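칼럼 > 생활기술 > 가정용 로봇

식탁을 치우는 로봇, 월 구독으로 살 만한가

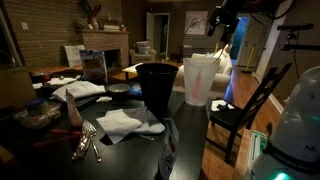 시연용 식탁과 우리 집 식탁

가정용 로봇 팔을 파는 회사들의 시연 영상에는 대개 접시 두 장과 컵 하나가 나온다. 컵은 손잡이가 바깥을 향해 있고 접시는 겹치지 않는다. 실제 식탁은 그렇지 않다. 검은 텀블러 앞에 구겨진 냅킨이 겹쳐 있고 그 밑에서 가느다란 금속 식기가 삐져나온다. 종이봉투와 파란 뚜껑의 투명한 용기, 포크 무더기가 한 식탁에 있다. 나는 가정용 정리 로봇을 평가할 때 이런 식탁을 기준으로 삼아야 한다고 생각한다.

Etton이 내놓은 식탁 정리 서비스를 4월부터 지켜봤다. 기기를 파는 상품이 아니라 빌려주는 상품이다. 설치 기사가 와서 팔과 센서를 세우고, 이용자는 매달 요금을 낸다. 소프트웨어 갱신과 부품 교체는 요금에 들어 있다. Liltport에서 먼저 시작했고 지금은 Olwood까지 지역이 넓어졌다. 요금은 한 달에 268달러이고 설치비는 따로 462달러를 받는다. 최소 이용 기간은 1년이다.

결론부터 적으면, 나는 지금 조건으로는 이 서비스를 권하지 않는다. 다만 기계가 형편없어서 내린 판단은 아니다. 기계가 하는 일과 회사가 파는 약속 사이에 간격이 있고, 그 간격에 대한 비용을 이용자가 내고 있다는 점이 문제다.

잘하는 일

컵은 잘 다룬다. 높이가 있고 입구가 위를 향한 물건은 위치를 금방 찾고, 잡는 힘도 적당하다. 플라스틱 컵을 찌그러뜨리는 일은 내가 본 동안 없었다. 불투명한 텀블러는 거의 망설이지 않고 들어 올린다. 작은 그릇도 주변에 공간이 있으면 무난하게 옮긴다.

속도는 느리다. 사람이 한 손으로 3초면 할 일을 훨씬 오래 한다. 나는 이 점을 큰 결함으로 보지 않는다. 세탁기도 손빨래보다 빠르다는 이유만으로 팔린 물건은 아니다. 식사를 마친 사람이 다른 방에 가서 다른 일을 할 수 있다면 느린 것은 참을 수 있다. 조건은 하나다. 돌아왔을 때 일이 끝나 있어야 한다.

소음도 생각보다 작았다. 거실에서 대화하는 데 방해가 되지 않았고, 밤에 돌려도 옆방에서 신경 쓰일 정도는 아니었다.

못하는 일

얇고 겹친 것에는 약하다. 냅킨이 대표적이다. 냅킨 한 장이 펼쳐져 있으면 집는다. 여러 장이 겹쳐 있으면 한 장만 집고 나머지를 남기거나, 밑에 있는 식기까지 한꺼번에 끌어온다. 끌려온 포크가 바닥에 떨어지면 로봇은 그것을 줍지 못한다. 작업 범위가 식탁 위로 정해져 있기 때문이다.

포크와 서빙용 식기가 모여 있는 무더기도 어렵다. 금속은 빛을 반사하고, 서로 얽혀 있으면 어디까지가 하나인지 구분하기 어렵다. 로봇은 무더기 앞에서 몇 번 자세를 바꾸다가 멈추고 앱으로 확인을 요청한다. 확인 요청이 오면 이용자는 휴대전화를 열어 물건 테두리를 손가락으로 골라 줘야 한다. 식탁에 가서 포크를 집는 편이 빠르다.

반투명 컵 안에 빨대나 숟가락이 꽂혀 있을 때도 결과가 들쭉날쭉했다. 어떤 날은 통째로 옮기고 어떤 날은 안에 든 것부터 꺼내려 했다. 어느 쪽이 맞는지는 집마다 다를 테니 설정이 있어야 하는데, 현재 앱에는 그 항목이 없다.

가장 곤란한 것은 버릴 것과 둘 것을 나누는 일이다. 구겨진 작은 포장지는 쓰레기일 수도 있고 아직 뜯지 않은 소스일 수도 있다. 종이봉투도 마찬가지다. Etton의 기기는 판단이 서지 않으면 물건을 그대로 둔다. 안전한 선택이고 나도 그 방향이 옳다고 본다. 그런데 그 결과로 식탁에는 늘 몇 가지가 남는다. 남은 것을 치우러 가면 이용자는 결국 식탁 앞에 서게 된다.

공간이라는 비용

안내서에는 설치 공간이 작다고 적혀 있다. 팔만 보면 틀린 말이 아니다. 그러나 실제로는 팔 외에 센서와 거치대가 있고 케이블이 있다. 식탁 한쪽은 의자를 넣고 빼기 어려워진다. 네 사람이 앉던 식탁에 세 사람이 앉게 되는 집도 있을 것이다. 손님이 오면 치울 수 있느냐고 고객센터에 물었더니, 위치를 옮기면 다시 보정해야 하고 방문 보정은 한 번에 87달러라는 답을 받았다. 스스로 보정하는 방법도 있지만 안내서가 짧고 설명이 모자라다. 나는 두 번 시도해서 두 번째에 성공했다.

벽난로와 소파가 한눈에 들어오는 거실 겸 식당이라면 더 따져 볼 일이 있다. 센서는 식탁만 보지 않는다. 각도에 따라 소파와 복도, 열린 문 너머까지 들어온다. Etton은 식탁 밖의 영상은 저장하지 않는다고 설명한다. 그렇다면 이용자가 앱에서 저장된 영상을 직접 열어 볼 수 있어야 한다. 지금은 요청서를 내고 기다려야 한다. 집 안을 보는 기계를 파는 회사라면 이 부분은 가장 먼저 갖춰야 했다.

경쟁 상품과의 비교

Gwilliam의 조립형 키트는 성격이 다르다. 700달러를 한 번 내고 사서 직접 조립한다. 팔이 작고 드는 무게도 가벼워서 물이 가득 든 컵은 들지 못한다. 대신 매달 나가는 돈이 없고 영상은 집 안의 컴퓨터에만 남는다. 조립에 주말 이틀이 들었고 나사 규격이 섞여 있어 짜증이 났다.

성능만 놓고 보면 Etton이 낫다. 컵을 잡는 정확도도, 멈췄다가 다시 시작하는 흐름도 낫다. 그러나 겹친 냅킨과 포크 무더기 앞에서는 둘의 차이가 크지 않다. 둘 다 못한다. 그렇다면 매달 268달러를 내는 이유가 줄어든다. 석 달 치 요금이면 Gwilliam 키트 값을 넘는다.

물론 키트를 조립할 수 없는 사람이 많다. 손이 불편하거나 허리를 굽히기 어려운 사람에게는 컵과 그릇만 옮겨 줘도 도움이 된다. 이런 이용자에게 Etton의 서비스는 이미 쓸모가 있다고 본다. 문제는 회사가 이 사람들을 중심에 두고 상품을 만들지 않았다는 점이다. 앱의 글자는 작고, 확인 요청은 손가락으로 테두리를 그리게 되어 있다. 음성으로 답하는 기능은 목록에 없다.

회사가 바꿔야 할 것

우선 시연을 바꿔야 한다. 접시 두 장이 아니라 빵 봉지와 용기와 포크가 뒤섞인 저녁 식탁을 보여 주고, 몇 가지를 남겼는지 그대로 밝히는 것이 맞다. 남기는 것이 있어도 괜찮다. 이용자는 무엇이 남는지 알면 거기에 맞춰 쓴다. 포크만 먼저 모아 두거나 냅킨을 한 번 걷어 두는 정도는 어렵지 않다.

다음은 요금이다. 확인 요청에 사람이 답해 준 작업은 회사 입장에서 학습 자료가 된다. 이용자가 돈을 내면서 자료까지 만들어 주는 셈이다. 요청에 답한 만큼 요금을 깎아 주는 방식을 검토할 만하다. 최소 이용 기간도 석 달로 줄여야 한다. 이 서비스가 자기 집에 맞는지는 한 달만 써 보면 대체로 알 수 있는데, 지금 계약으로는 맞지 않는 것을 알고도 열한 달을 더 내야 한다.

마지막으로 보정을 쉽게 만들어야 한다. 식탁은 움직이는 가구다. 청소할 때 밀고 손님이 오면 돌린다. 그때마다 기사를 부르게 하는 상품은 가정용이라고 부르기 어렵다.

Etton은 가을 갱신에서 얇은 물건을 다루는 능력이 나아진다고 예고했다. 그 갱신이 나오면 같은 식탁에서 다시 볼 생각이다. 그때까지 1년 계약은 미루는 편이 낫다.

2025년 8월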